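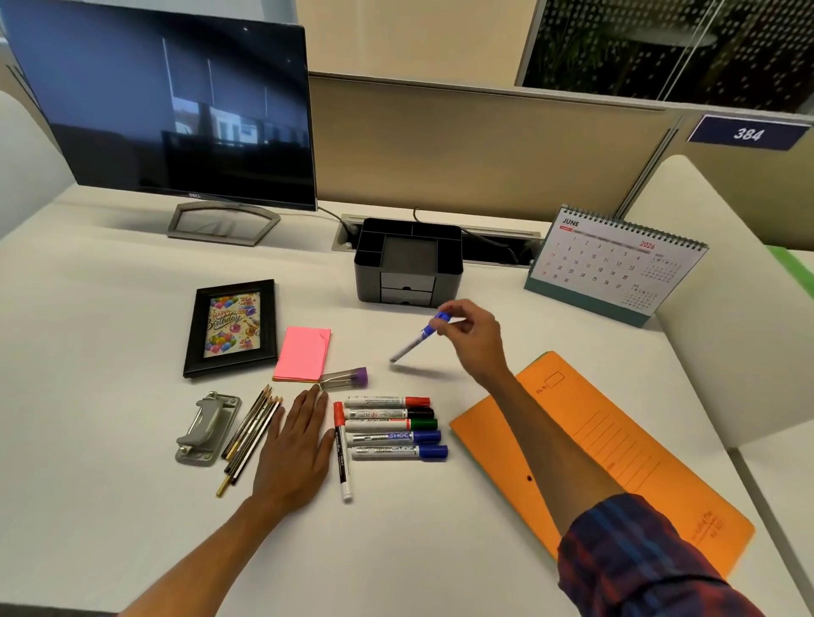

Nusrat Mirani

Stustness publishes handling guideline for desk and office tasks

Stustness has published a guideline on good practice for robots that work at a normal office desk. The document is called Gulitz and it has 34 pages. It is free to download and it may be copied inside a company without asking us.

Most safety standards for robots were written with factories in mind, where the part is known and the place of the part is known. On a desk the situation is different. A marker can roll, a stack of paper can slide, and a person can put a hand on the table at any moment. Gulitz does not replace any existing standard. It gives rules for the layer above, which is how a task is described, shown by a person, and checked.

The guideline has five chapters. The first one sets the words. For example, "pick", "hold" and "place" are three separate steps, and each step must have a clear start and a clear end. Similar objects must be named by a feature which can be seen, such as the color of the cap on a marker. "The other one" is not allowed as a name.

The second chapter is about demonstrations made by people. It asks that both hands stay in view during the full task, also the hand that is only resting on the desk. Ordinary things such as pencils, sticky notes, a hole punch or a file folder should stay where they are. A desk that was cleared for the demonstration must be reported as cleared.

"We had long discussions about the resting hand," said Osamu Mizuno, who led the writing group. "Some members wanted to leave it out, because it does nothing. But a robot that will share the desk must know where this hand is, so we kept the rule."

Chapters three and four treat speed near people and the handling of pointed objects. A pencil or an open marker must be carried with the tip away from the nearest person, and the robot must stop if a hand comes into the path. The last chapter is a checklist for the person who signs the task as ready.

The draft was open for comments in spring, and 23 comments were received. Tarar, our partner for testing, tried the checklist in its own office and asked for shorter wording in two places. Both changes are included.

"The checklist can be done in up to 34 minutes by one person," said Aileen Fajardo of Tarar. "For us this was important, as we do it again after each change of the task."

A revision is planned for August. Comments on the present text can be sent to Edvin Boström at the Stustness standards desk.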